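Ticket 471 – Cellule Boychuk, poste de manipulation textile
Objet : application de la règle interne sur les vues poignet et le dégagement de l'outil
Ouvert par : Mitali Wickramasinghe
Site : Givanville
Temps de lecture : 5 minutes

Ouverture, 7 juillet 2023

Contexte : la fiche de bonne pratique Rarkwood (version en vigueur sur le site) impose de contrôler, avant toute campagne d'enregistrement, la part de champ occupée par l'outil lui-même et le niveau d'exposition de l'arrière-plan. Le contrôle automatique rejette la séquence au bout de 8 images consécutives hors tolérance. Rejets constatés depuis le dernier changement de poste, sans message exploitable dans le journal. Deux vues prises au poignet jointes.

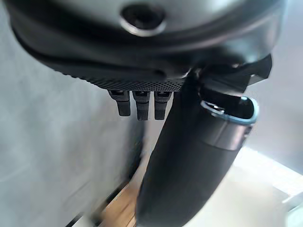
Même poste, arrière-plan différent :
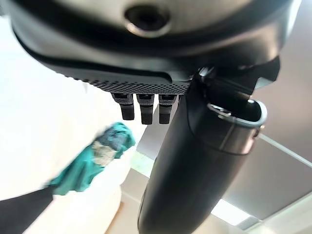
Réponse de Gayan Munshi

Avant de toucher aux seuils, il faudrait savoir lequel des deux critères déclenche le rejet. La fiche les traite séparément : article 4 pour l'occultation par l'outil, article 5 pour la surexposition. Le script de contrôle, lui, renvoie un code unique. Merci de relancer avec l'option détaillée et de coller la sortie ici. Ne pas modifier l'orientation de la caméra entre-temps, sinon les séquences d'avant et d'après ne seront plus comparables et l'étalonnage main-œil sera à refaire.

Wickramasinghe

Relancé en mode détaillé sur 80 séquences. Sortie résumée :

- critère d'occultation : conforme sur toutes les séquences ;
- critère d'exposition : non conforme sur plus de 60 séquences ;
- critère de netteté : non évalué (désactivé dans la configuration du poste).

Exposition automatique active. Gain automatique actif. Balance des blancs figée. Masque de l'outil chargé, date de fichier antérieure au changement de poste.

Munshi

Deux écarts par rapport à la fiche, indépendants du rejet.

1. L'exposition automatique est interdite en campagne (article 5.2). Elle est tolérée pendant la mise au point seulement. Quand le poignet se relève et qu'une source lumineuse entre dans le champ, la caméra compense, puis recompense en sens inverse au retour. Le modèle voit alors le même tissu avec des teintes différentes selon la position du bras.

2. Le critère de netteté ne doit pas être désactivé localement. Si quelqu'un a une raison de le faire, elle se consigne dans le registre de dérogations. Rien au registre pour ce poste.

Sur le masque : il doit être régénéré après tout démontage de l'outil ou de la bride. Le fait que l'occultation passe en conforme ne prouve rien si le masque est périmé, le calcul se fait sur le masque et pas sur l'image.

Wickramasinghe

Noté pour le masque. Question sur 5.2 : la fiche dit « exposition fixe réglée sur la zone de travail ». La zone de travail est le plan de pose. Or les trajectoires de présentation du tissu sortent de ce plan. Faut-il régler sur le plan de pose ou sur la position la plus lumineuse de la trajectoire ?

Kolbrún Kragh

Réglage sur le plan de pose, sans exception. La trajectoire doit ensuite être bornée pour que l'axe optique ne dépasse pas l'inclinaison maximale de l'annexe B. Si la tâche exige de dépasser cette inclinaison, l'intervalle concerné est étiqueté « hors zone » et exclu du contrôle d'exposition. Il reste dans l'enregistrement. On ne coupe pas les données brutes et on ne les réexpose pas après coup.

L'annexe B a été rédigée pour l'ancienne potence et n'a pas été relue pour celle-ci. J'ouvre une demande de révision séparée.

Wickramasinghe

Actions réalisées :

- bras mis hors énergie, consignation posée, puis contrôle du serrage de la bride selon la gamme ;
- exposition et gain figés sur le plan de pose, valeurs reportées dans la fiche de poste ;
- critère de netteté réactivé ;
- masque de l'outil régénéré, ancien masque archivé sous le numéro du ticket ;
- étiquette « hors zone » ajoutée au schéma d'annotation.

Nouvelle série lancée. Les rejets d'exposition ont disparu sur le plan de pose. Restent 8 rejets, tous en netteté, tous pendant le dégagement rapide après lâcher.

Munshi

Normal avec la vitesse actuelle. La fiche limite la vitesse du poignet pendant les phases enregistrées (article 6). Le programme Skostico livré avec la cellule utilise la vitesse de transit pour le dégagement, ce qui est admis hors enregistrement. Deux possibilités : arrêter l'enregistrement au lâcher, ou abaisser la vitesse de dégagement. Je préfère la seconde. Si on arrête au lâcher, on perd la confirmation visuelle que le tissu s'est bien détaché des doigts.

Wickramasinghe

Vitesse de dégagement abaissée à celle de la phase d'approche. Série rejouée : aucun rejet. Temps de cycle plus long, accepté par Fares Najjar pour la durée de la campagne.

Kragh

Avant clôture, il manque :

- la double signature sur la modification du programme (auteur et relecteur distincts, article 2.3) ;
- la sauvegarde de la configuration d'origine, avec somme de contrôle ;
- la mention, dans l'en-tête du jeu de données, que les séquences antérieures ont été prises en exposition automatique.

Le dernier point est bloquant. Les anciennes séquences peuvent rester dans le dépôt, mais pas dans le même lot que les nouvelles.

Wickramasinghe

Sauvegarde faite, somme de contrôle jointe au registre. En-tête complété, lots séparés. Relecture du programme demandée à Bart Van Beek.

Bart Van Beek

Relu. Une remarque : la limite de vitesse est écrite en dur dans le sous-programme de dégagement. Elle doit venir du fichier de paramètres du poste, comme les autres. En l'état, je ne signe pas.

Wickramasinghe

Corrigé, la valeur est lue dans le fichier de paramètres. Série de contrôle rejouée, résultat identique.

Van Beek

Signé.

Statut : résolu, en surveillance
Reste ouvert : révision de l'annexe B (demande distincte, échéance septembre, responsable Kragh)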